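Workshop notebook, Sturkance gallery and edit rooms
July, started 7.40 am 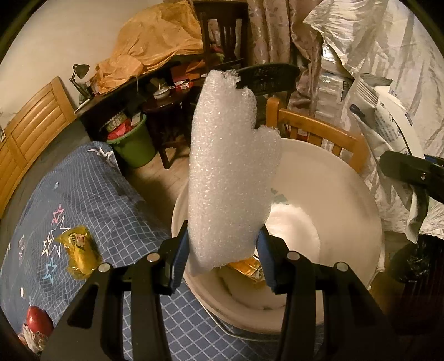 Kenneth reckons the clicks on the return audio are a clocking fault and that we should stop swapping cables until the sync has been looked at properly. He left a note on the bench to that effect last night, and added that he'd heard the same thing on the Azar job and it went away when the second reference generator was taken out of circuit.

So, sync first. Black and burst measured at the vision mixer, the audio router and edit 3. Level fine at the first two. Low at edit 3, and the cause was a double termination: the monitor at the end of the chain was terminated and somebody had left a terminator on the T-piece behind the desk as well. Took the one on the T-piece off. Level came up to where it should be.

Clicks still there afterwards, so that was a fault but not the fault.

Went through the audio router next. It's set to take word clock from the Drukum generator, but the status page said internal. The input was live on the scope. Changed the setting to internal, saved, changed it back to external, saved again, and it locked. I don't like that. Either the setting was lost at the last power cut or the firmware shows one thing and does another. Wrote down the firmware version on the inside of the rack door.

Listened on headphones from 10 until just before lunch with tone on all 8 returns. No clicks on 7 of them. Return 5 clicked twice, both times when the lift was running. Left it logging.

Afternoon. Return 5 shares a tray with the mains feed to the lift motor room for most of the corridor. The drawing has it in the other tray. Colleen has the marked-up copy and I've asked her to check whether it was moved on purpose when the Fivico racks went in. If it wasn't, I'd like to pull it back to where the drawing says, which means an evening with no bookings.

Cable numbers: the schedule stops at 1,307 and there are at least three cables behind the Fivico racks with numbers higher than that. They aren't written up anywhere. Traced one, it's a talkback feed to the voice booth. The other two go up into the ceiling and I ran out of ladder.

Talkback to the booth is quiet on the left ear. Swapped the beltpack, same. Swapped the headset, cured. Old headset is in the repairs drawer with tape on it — please don't put it back on the hook.

To do:
Log from return 5, read it first thing
Power cycle the audio router out of hours and see whether it comes back on external
Colleen re tray and drawing
Order terminators, we have one left
Tall ladder for the ceiling run
Ask Kenneth what they did with the second generator at Azar

Gallery handed back at 5.15 pm with everything on air path as found, apart from the terminator and the router clock setting.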